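Zapata Readers' Association
Minutes of the October Meeting
Posted in October by the Recording Secretary

1. Opening
The meeting was called to order at 7:00 p.m. in the Asside reading room. A quorum of 9 members was present. The minutes of the previous meeting were approved as written.

2. Winter Selection
Members considered two titles from the Varnusport Press fall catalog. The novel "The Grusov Letters" was chosen on a vote of six to three. The edition runs to 708 pages, and it was agreed to divide the discussion over two meetings. Members asked that the first half be read by the next session.

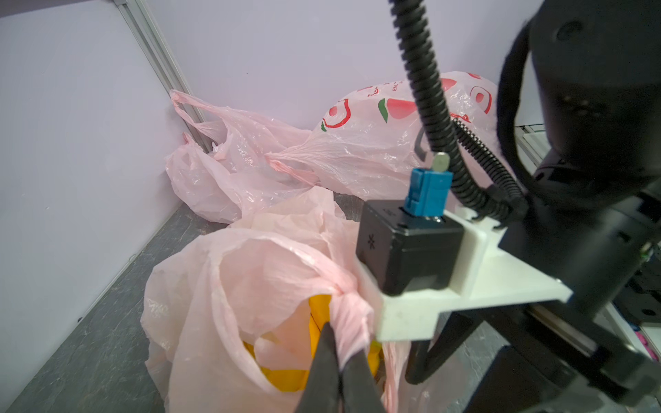

3. Review Newsletter
The editor reported that 32 reviews were received this year. Reviews of new fiction will be limited to 3000 characters beginning with the next issue. A motion to print plot summaries separately was tabled.

4. Author Visit
Varnusport Press has offered an evening reading in the spring. The secretary was directed to reply and request a choice of dates.

5. Adjournment
There being no further business, the meeting adjourned at 8:40 p.m.

Last updated: October
2 comments | 5 shares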